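Skendby Desks: Frequently Asked Questions

Which chairs fit under the desk?
Most office chairs with armrests will slide under if the arms are set lower than the underside of the top. Measure from the floor to the highest point of the armrest before you order. If the arms don't adjust, contact us with the chair model and we'll check.

Why does the front edge curve in?
The cutout lets you sit a little closer, with the top on either side of you for your forearms. It is part of the 3037 top and can't be left out. If you want a straight edge, order the Plamau top instead.

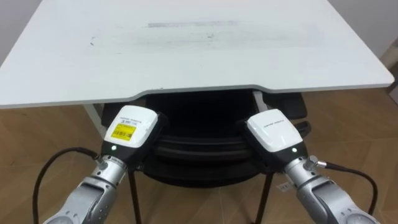 Radomír Kadlec

Gray streaks and smudges on a white matte top are common after some months of use. Wipe with a damp cloth and a drop of dish soap, then dry. For marks that stay, use a melamine sponge with light pressure. Don't use scouring powder or acetone.

Will the legs mark a wood floor?
They can if the desk is dragged. Lift it with two people. Felt pads are sold in packs of 8.

Can I get a replacement top?
Yes. Tops are stocked separately and usually ship in roughly 5 working days. The old legs can be reused.

How long is the warranty?
Three years on the legs and brackets. Surface wear is not covered.

Who do I contact about a damaged delivery?
Write to Kvido Kuruc at the Hrnčiar warehouse and include your order number. Keep the packaging until you hear back.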